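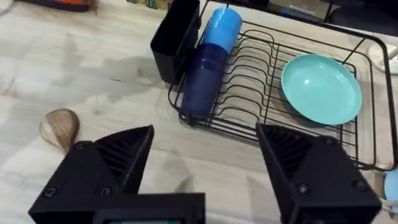
News > Local > Streets and Utilities

Water main work to reach Zinberg Street in June

Nearly 1,000 homes in the east end of Skemance will have their water shut off for part of a day this summer while the city replaces the old cast iron main under Zinberg Street and the blocks that feed into it.

The work is due to start in June and run for seven weeks. The contractor, Trorix, will begin at the river end, by the pumping station, and move uphill toward Bhardwaj Park. Crews will work from 7 a.m. to 5 p.m., and no night work is planned.

No home should lose water for longer than one working day, according to the schedule the water department has put on its website. Most shutoffs will be shorter. The exceptions are the corner lots near the park, where the new pipe has to be tied into a valve chamber that also serves the hydrants. Customers there may be without water from the morning until the crew leaves.

Each address will get a paper notice on the door two days before its shutoff. Customers who have signed up for text alerts will also get a message that evening and another when the water is back on. Renters can sign up without an account number. They need only the street address and the apartment number.

Sandro Farina, who is managing the project for the city, said the pipe was overdue for replacement.

"We have had five breaks on that main since last fall, and every one of them was within a few blocks of the park," he said. "You can patch it, but then you are back out there a month later on the other side of the same patch. We'd like to stop doing that."

The worst of the breaks, in January, flooded two basements and closed the upper part of the street through the morning rush. The city paid for cleanup in both houses. It also put steel plates over the hole while it waited for asphalt, and the noise from those plates was the subject of a good many calls to the department over the winter. The plates will come out when the first section of new pipe goes in.

The new main is ductile iron and wider than the old one. The department expects water pressure to improve on the hill, where people in second-floor apartments have complained for years that the shower drops off when a neighbor runs a washing machine. Farina said he would not promise a number until the line has been tested.

The job also includes new service lines from the main to the property line. The pipe from there to the house belongs to the owner and will not be touched. Owners who want to replace their side while the street is open can ask Trorix for a price, but they have to do it before the crew reaches their block. A list of dates by block is posted at the water office and at the branch library.

Getting through the day without water 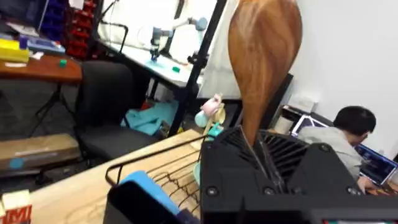
For most households the hard part of a shutoff is the kitchen. The department suggests filling a couple of clean pots or pitchers the night before for drinking and cooking, and a bucket for flushing the toilet. A meal that can be cooked in one pot leaves less to wash afterward. Anything that needs a long soak, like dried beans, should be started the day before.

Dishes can wait until the water is back. If they can't, two dishpans work about as well as a sink: hot soapy water in one and clean water in the other, with everything left to air dry. Scrape plates well first and wash the glasses before the greasy pans, or the water will need changing halfway through.

Do not run the dishwasher or the washing machine during a shutoff, even if there seems to be a little water left in the line. Some machines will stop in the middle of a cycle and hold the door locked until they can fill again. Electric water heaters can stay on as long as nobody draws hot water, but the department says anyone unsure about an older tank should turn it off at the breaker and let it refill before switching it on.

When service returns, the first water may be cloudy or brown. It comes from rust and air shaken loose in the pipes. Open a cold tap at the lowest point in the house, take the screen off the end of the faucet, and let it run until it clears. Use cold water only. Running the hot tap first pulls the rusty water into the heater, and it can take days to come out again. Laundry, and white laundry in particular, should wait until the next day.

No boil-water notice is expected for the planned shutoffs. If a test comes back bad, the department will go door to door, and the notice will be printed on yellow paper so that it is not mistaken for the ordinary one.

We use cookies to remember your settings and to see which stories are read. By continuing to use this site you agree to our cookie policy. Manage settings

Parking and buses

Parking will be banned during working hours on whichever block is being dug, with signs going up the day before. Cars left in the way will be towed around the corner and not to the city lot, and there will be no charge for the tow. Driveways will be plated over at the end of each shift. Residents who need a driveway open during the day — for a home nurse, for instance, or a wheelchair van — should call the Trorix site office, which will have a trailer next to the park for the length of the job.

The uphill bus will skip its two middle stops and use a temporary one outside the bakery. Downhill service is not affected. Trash pickup stays on its regular schedule, but bins should be out by 7 a.m. so the truck can get through before the excavator is in place.

Businesses on the lower blocks will stay open. Marjatta Tuominen, owner of the hardware store across from the pumping station, said she had gone through the same thing when the gas line was replaced and did not expect it to be as bad.

"With the gas we had a trench across the front door for most of a month," she said. "They've shown me the drawing this time and the trench is on the far side of the street. I can live with that. I would like a sign saying we're open, and they have said yes to the sign."

The two restaurants near the park have asked to have their shutoffs done early in the day so they can serve dinner. Farina said the crew would try, but that the order of the work depended on where the old valves turned out to be. City maps of that part of the system were last redrawn 20 years ago, and several valves are not where the maps say.

Questions about the notices took up most of an evening meeting on the project at the east end school.
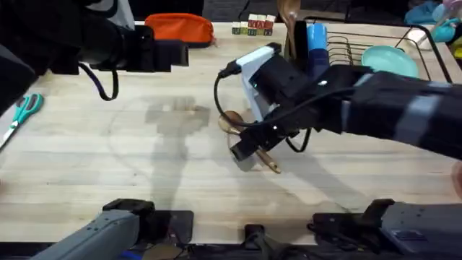 Thư Đoàn told the meeting that two days was too little warning for families with a new baby at home, and asked that the block dates be mailed to everyone at the start of the job. Farina said a mailing could be done, with the warning that the dates would be estimates and that rain would push them back. The door notice would still be the one to go by.

Toshio Yagi asked what would happen to the maple trees on the park side. The trench passes close to their roots in one place, and the plan is to dig that stretch by hand and with a vacuum truck. Two branches that hang low over the roadway will be trimmed before the excavator comes through. None of the trees is marked for removal.

The cost of the project is covered by the water fund and a state loan approved last year. Rates are not going up as a result of this job, though a separate rate review is due in the fall.

Once the pipe is in and tested, the trenches will be filled and given a temporary surface for the winter. Full repaving of Zinberg Street, curb to curb, is planned for next spring after the ground has settled. Lane markings will be painted at that point, including the crosswalk at the park entrance, which has been missing since the January break.

Block dates, the text alert form and the number for the site office are on the water department's page.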